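Forums > Shop Floor > Cobots and Small Automation > Safety and Good Practice

Thread: Floor rules around the packing cobot, please criticise

myro_v wrote:
Good evening to all. I am responsible for two arms in a packing hall, both on mobile carts. Until now our rules were spoken only, and every shift had its own version. The new manager, Janaína Amaral, wants one written sheet before the end of September, and I ask you to read my draft with a hard eye. English is my third language, so please excuse the long sentences.

The first rule is about the floor. When the arm is in automatic mode, the cartons must stay outside the taped line. We have taped at 310 mm beyond the furthest reach of the tool, measured with the longest gripper fitted and not with the one we use on that day. Last year somebody measured with the short one, and the line was wrong for months. 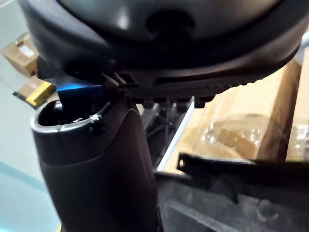
The second rule is about changing the tool. The arm goes to the park position, the operator presses the stop, and only then the hands go near to the gripper. The key stays in the pocket of the person who is working. It does not stay in the panel and it is not given to a colleague "for a moment".

The third rule is about speed. When a person must be inside the line for teaching, we use the reduced mode only, and the person holds the pendant himself. A second person may watch but may not press anything except the stop.

The fourth rule is that after any change of gripper or program we run 36 empty cycles before the first real product. This number is from me, I will explain if somebody asks.

Regards,
Myroslav Vakulenko

crate_hopper wrote:
Good sheet. I would drop the fourth one though. Why 36? If your changeover is every two hours you will lose half the shift, and people will start skipping it quietly. A rule that gets skipped makes the other three look optional as well.

myro_v wrote:
It is one full pallet pattern for us, 36 positions, so the arm visits every place one time. At reduced speed it takes less time than a coffee. But I agree the sheet should say "one full pattern" and not the number, because at Treston's hall the pattern is different.

Oldbelt wrote:
I disagree with crate_hopper, keep it. We had a wrong offset at position 30-something that a short test would never have shown.

My question is about rule one. Where does your 310 come from? A tape line is only a mark on the floor. It does not stop anybody. If your risk assessment says people can be hit, then you need a scanner or a fence, and if it says they cannot be hit, what is the line for?

myro_v wrote:
The assessment was made by a consultant from Clarier, and contact at our working speed was accepted for the hands and arms. The line is for the boxes. A box standing too close makes a place where a hand can be trapped between the box and the arm, and this the assessment did not include.

Oldbelt wrote:
Then write exactly that. "No fixed or heavy object inside the line, to avoid trapping." Your text reads as if the line protects people, and somebody will believe it. I would also have the assessment done again. If the hall really has boxes moving in and out, this is a foreseeable case and not only a housekeeping matter.

lintfree wrote:
+1 on the reassessment. Also, both arms are on carts, and I see nothing about the carts. Are the wheels locked? Is the position checked against the floor after each move? A line measured from a cart which has rolled 178 mm is a decoration.

myro_v wrote:
You are right, and I am a little ashamed. The carts have feet which we screw down, but this is not on the sheet. I add it as rule zero: feet down, cart on its floor marks, two signatures.

crate_hopper wrote:
Two signatures, good luck with that on nights. One signature and a photo in the log works better for us at Workberg. And I still think a full pattern after a program change is fine, but after swapping a gripper for the identical one it is too much.

Oldbelt wrote:
Identical until the day it is mounted a few degrees turned.

crate_hopper wrote:
We have a locating pin for that. But fine, I see we will not agree.

myro_v wrote:
I take one signature plus photo, and I keep the full pattern in both cases until we have such a pin. I have written to Clarier about the boxes. When Janaína has approved the second version I will put it in this thread.

Related threads
Who is allowed to hold the key on a shared cell?
Floor tape that survives the scrubber machine
Arboleda cart feet, thread size wanted
Pendant cable too short, extension allowed or not?
Logbook on paper or on tablet (479 replies)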